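The Second Life of the Courts at Ekley

By Kristine Macaraeg

When I moved to Ekley from Manila I did not own a racket. I had a good winter coat, which my aunt bought for me, and I had the address of a room above a bakery. The first place where somebody spoke to me without a reason was the public tennis courts behind the library. A woman asked if I could hit a ball back to her. I said I could try. We played until it was dark, and I lost every game.

I tell this story first so the reader knows I am not neutral. I love these courts. Also I must say that for many years they were ugly. The surface had long cracks, and in the cracks there was grass. The net on the far court was held with a bicycle lock. In spring the water stayed in one corner, and we called it the lake. You learned to hit your shots away from the lake, because a ball that landed there came back heavy and was finished for the day.

Last year the town closed the courts for repair, and this October they opened again. I wanted to write about the new surface. But when I started asking people, they wanted to talk about other things: the evenings, the waiting, who taught whom to serve. So the article became longer than my editor asked.

Waiting for a court

At a private club you reserve an hour. At Ekley you hang your racket on the fence. The first racket on the left plays next, and the others move along. There is no sign which explains this. A new person arrives, stands at the gate, looks confused, and somebody points to the hooks. I was also pointed to the hooks, and it took me one week to understand that my racket was in the wrong direction and I had been giving my place to everyone.

During the waiting, people talk. I have heard on that bench a complete plan for a wedding. I have heard two brothers, who had not spoken since their father's funeral, discuss whether the strings of one of them were too loose. It was not a warm discussion, but they came again the next evening and hung their rackets side by side.

When the courts closed, many players drove to McIver, where there is an indoor hall. The hall is clean and the light is good. You pay at a machine, the door opens, and after your hour the lights go down as a warning. I played there through the winter and I did not learn the name of one person. I don't want to complain about McIver, because without it I would have stopped playing. It was simply a different thing, more like going to the dentist with a friend.

What was repaired

The work was bigger than we expected. The plan was to fill the cracks and paint. Then the builders cut into the surface and found that the ground under the north court was moving, because of an old drain which was on no map. The drain had to be dug out and replaced, and the whole base on that side made again. The cost went up to 135 thousand dollars, and there were some unpleasant letters in the local newspaper. One of them suggested turning the place into parking.

It was saved in small pieces. The town paid most. The rest came from the players, from a dance at the Flomgate Hotel, and from a man who sold his collection of model ships and did not want his name printed. I have respected this.

The new surface is dark blue inside the lines and green outside. The first thing everyone says is that it is slow. There is more sand in the paint than before, so the ball bites and jumps up, and the players who lived from a hard flat shot are suddenly losing to people who have patience. Older players are very happy. My neighbor is 99 and does not play anymore, but he comes with his chair to watch, and he told me the points are finally long enough to be worth looking at.

The slow surface has its price. It eats the balls. On the old court a can would last me three or four evenings, and now after the second evening the felt is standing up and the ball floats in the air like something tired. Some people throw them away at this point. I keep mine for practicing the serve, and after that they go to the school, where they are cut and put under the legs of chairs.

The evenings

There is still one problem which is not solved, and this is the light. The old lamps were taken down during the work and the new ones are not yet ordered. In summer it doesn't matter. Now, in the cold months, we have perhaps one hour after work, and on cloudy days less than that. The town says the lamps will be discussed with the next budget. The people who live on the east side of the library have asked that the lamps go off at nine, and I think this is fair, as their bedrooms look directly on the court.

Meanwhile we play until we can't see. There is a particular moment when both players know they should stop, and each waits for the other to say it. My friend from the first evening, who is still beating me, never says it. She served to me last week when I could only hear the ball. I moved to the sound, put my racket out, and sent it over the fence into the library garden. We searched with a telephone for light, and we found three balls there, all from other people.

If you want to play, come before four and bring your own racket. Hang it with the handle up, behind the last one.

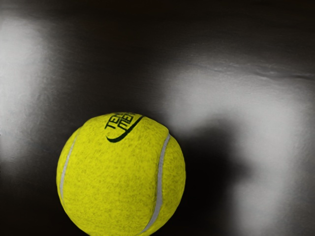

Kristine Macaraeg's article made me miss my own bench, wrote Taltel on 20/12/2018. We had the same system with the rackets where I grew up, except the line went from right to left, and there were real arguments when visitors came. I hope the town buys those lamps. Nine o'clock sounds fine to me, and I would even accept eight if it meant playing in January. One question for the regulars: does the blue surface get slippery in the morning, or has the sand fixed that too?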